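Two-arm cell: one gripper drops out with an overload fault when both hold a thin object

dorkov_bench
Posted in Hardware faults

I have two small arms facing each other over a table, each with a camera on the gripper. The task is handling a card holder with plastic sleeves. With one arm working alone there is no problem. When both grippers are closed near the holder, the right one goes limp after 7 to 10 seconds and the controller logs fault 3596 (overload). Power cycling clears it. I have swapped the supply and reseated the connectors. Pictures from the overhead camera and the gripper cameras:
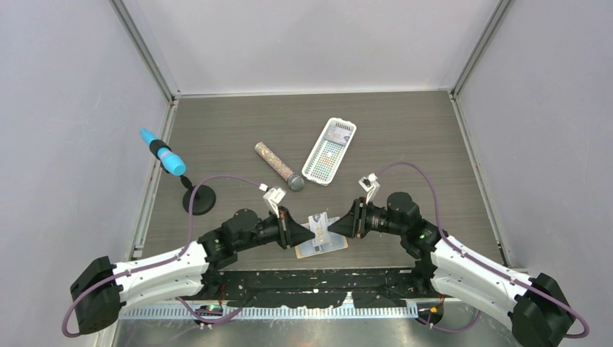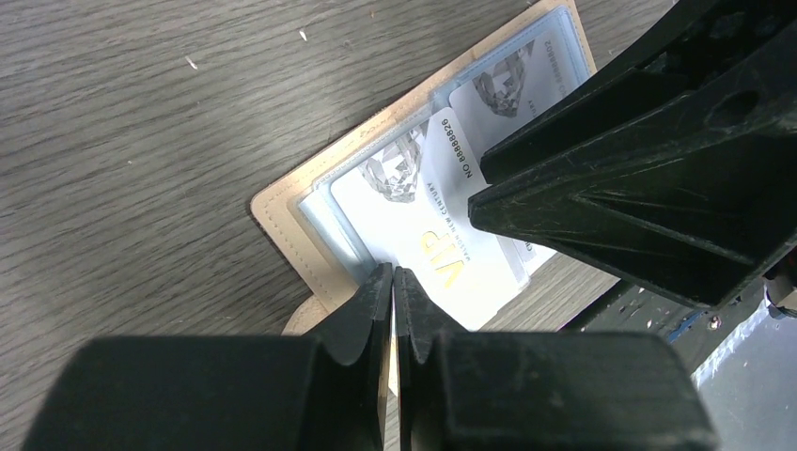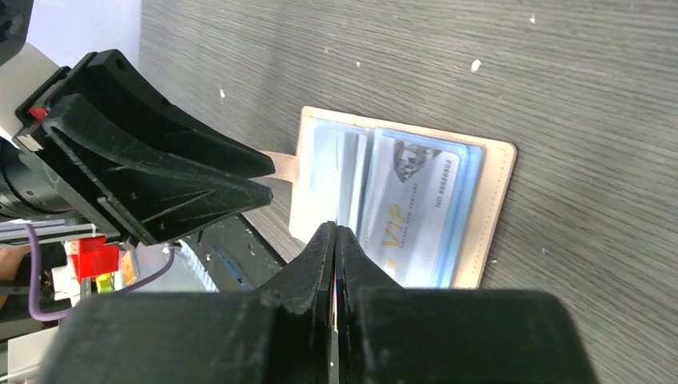
The fault does not depend on arm pose. It shows up at full reach and close to the base. Firmware is the same on both sides. Is this a bad motor, or a setting?

Sevim Ateş

Most likely a setting. A closed gripper on a thin sleeve is close to a stall: the fingers reach their limit, the commanded position is still a little past it, and the motor keeps pushing. Log the gripper current on both arms. If it climbs at closure and stays flat until the fault, the protection is doing its job.

Set the close target to the measured contact position plus a small margin, and lower the holding current once contact is detected. Then compare the zero offset of the two grippers. On our Rees cell the bad side was 9 counts off after a finger change - enough to trip it every time.

Do not raise the overload limit to get past this. And keep hands out of the cell when you clear the fault. A limp arm can drop, and it may jump when torque returns.

kuken77

Had something similar, replaced the motor, went away. Could also be the cable. Try swapping left and right and see if the fault moves with it.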